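About Curkby

Curkby advises schools and small manufacturers on the purchase of robotic equipment. The company was founded in Brisberg by Iker Bustamante and works with 16 client institutions. We do not sell hardware and accept no commission from suppliers.

How We Plan

Each client receives a written budget covering the arm, gripper, mounting, spare parts and training. Practice items such as toy dishes and play food are entered on their own line.

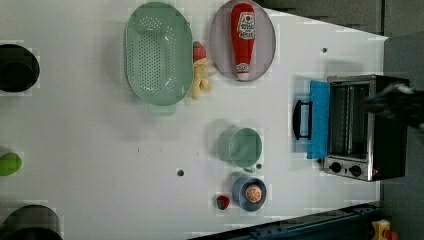

Quotations are requested only after the client has approved the task list. Under our standard schedule, suppliers have 76 days to respond.

Maintenance and Replacement

Signe Bjarnason directs equipment planning from our Sastimthorpe office. Her group keeps service records on 528 items and advises clients when gripper fingers, fasteners and brackets should be budgeted for renewal.
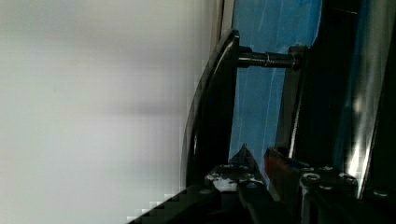

Contact

Requests for the coming budget year are accepted at either office through the end of September.

Page last revised 2020-09-05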